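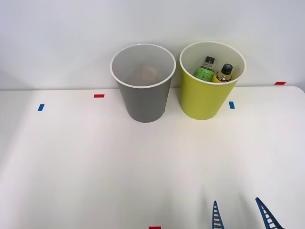

2023-06-19, Stilley bench

Sorting cell ran all morning, bottles into cups, and Begoña only had to come over twice (she used to stand here the whole shift!). She's on the returns desk now and likes it, though she misses chatting with Cayetano across the table. He says the same, so I want to ask Melur about moving his desk closer.

Did 50 cycles before lunch, 3 bad grips, all on bottles leaning together. Melur thinks we should slow the approach, I'd sooner open the fingers wider first. Will try mine tomorrow.

Also need to write down who restarts it when I'm out. Valeriano keeps getting called off his break for it.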